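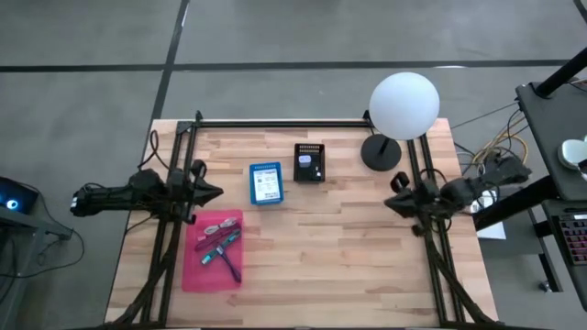
Our Clunov project is a two-arm tidying robot, and we love how far it has come since March! The job is sorting desk clutter into containers. Cables go in the pink tray, like the bundled maroon one, and smaller stuff gets the blue or black basket. Remo Riedl wrote most of the control code.

Print this page | E-mail this page

We ran 19 trials, each from a new layout:

1. Spread everything on the wood and empty the trays.
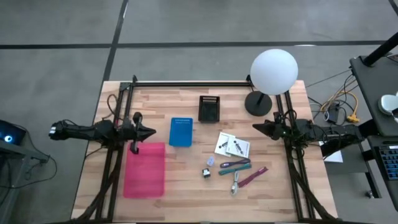
2. Start both arms and log every grasp.

Thin cards were the hardest (and the most fun to watch). After Friday's tuning we tried 11 more runs,

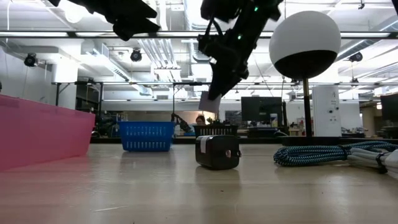
and five of them finished with no help at all. Next we want to try softer fingertips.

Home | Projects | Teams | Flaston Lab

Contact | Copyright Zulano Robotics Club | Back to top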